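Cable care for a two-arm bench cell

Give the joints a wipe before you do anything else! A dry cloth and 2 minutes per arm keeps grit out of the brackets, and you'll spot a slack screw while you're down there.

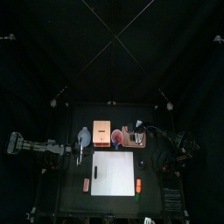
Cables are my favourite job. Start at the base and follow each lead with your fingers, feeling for nicks. Black loops like the ones between the wooden tray and the right arm are well worth a gentle tidy – leave enough slack for a full reach, then swing the arm by hand to check.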